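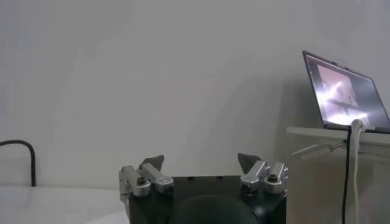
### 4.2 Rules for the start state and the shared work area

Written rules for two-arm work at a table tend to deal with speed and force and say little about the state in which a run may begin. The Grimeo rule set, drafted at the Nurnevby site in December and revised during the present study, puts the start state first. A run may begin only when the gripper is open, when both fingertip pads can be seen by the wrist camera, and when the gap between the pads is clear. With the pads apart and only the wall behind the gap, as at the head of this section, the check can be made from a single wrist view. Where one pad is hidden, the operator must bring the finger back into view and repeat the check. A joint reading alone is not accepted as proof that the gripper is open, as it says nothing about an item left between the pads.

The wrist view is also used for the surroundings. Under rule 3, any cable that hangs from a neighbouring surface must be noted before the first motion, and the planned path of the arm must keep at least 9 cm away from it. The rule covers power leads, data leads and loose adapters alike. It does not ask for cables to be removed. An earlier draft did, and it was found hard to follow in rooms where a screen has to stay within reach of the operator. Figure 1 gives a view in which the start state and the cable note can both be completed.

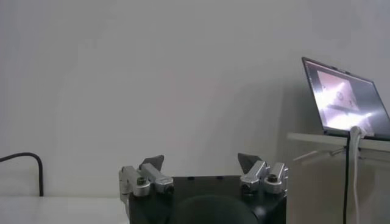
*Figure 1. Wrist view with the gripper open and nothing held. Two cables, black and white, hang side by side at right.*

The second group of rules applies once both arms are over the work surface. Each arm is given a zone, and each zone is named after the vessel it contains. The arm assigned to a vessel has priority there; the other arm may cross the boundary only after the first has withdrawn or has come to a stop. A stop is counted as such after 2 s without commanded motion. The zones are drawn on the plan of the table and are fixed for the length of a run – they do not follow the arms.

Deep vessels need an added rule. A gripper reaching down into a pot has fewer safe ways out than one above a plate, and a sideways move may bring the wrist against the rim or a handle. The rule set therefore requires a vertical exit until the lowest part of the gripper, including any sensor mount or cable fixed to it, is above the rim. Flat vessels carry no such limit. The two cases are set side by side in Figure 2.

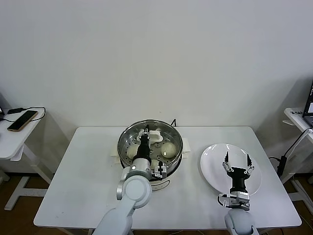
*Figure 2. Both arms over the table. One gripper points down into the steamer pot, the other is open above the plate.*

Transfer of soft food raises the question of when an item counts as released. We treat release as complete when the pads have opened and the item rests on its support with no contact from either finger. Contact between an item and others already on the plate is allowed, provided that none is pushed over the edge. Lids are placed flat inside a named zone before transfer starts and are then treated as fixed obstacles, even where the idle arm could move them.

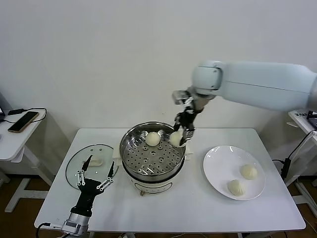
Nahom Araya, commenting on a draft of the rules, objected that fixed zones are too strict for the idle arm. In his view a hand that has been parked near the edge of the table should lose its zone altogether, so that the working arm is free to use the space, and he noted that the Yurchenko procedure already allows this. He also asked that "parked" be defined by position and by brake state, as operators at Fleteck had read the word in different ways.

We accept the second point and have added brake state to the definition. The first was not adopted. Giving up a zone in mid-run would mean that the limits in force depend on the order of earlier motions, and a person stepping up to the table could not tell from the plan alone which limits apply. A parked arm may, however, be assigned a smaller zone before the run starts, provided that the plan is marked to match. The effect of this change on run time is considered in the next section.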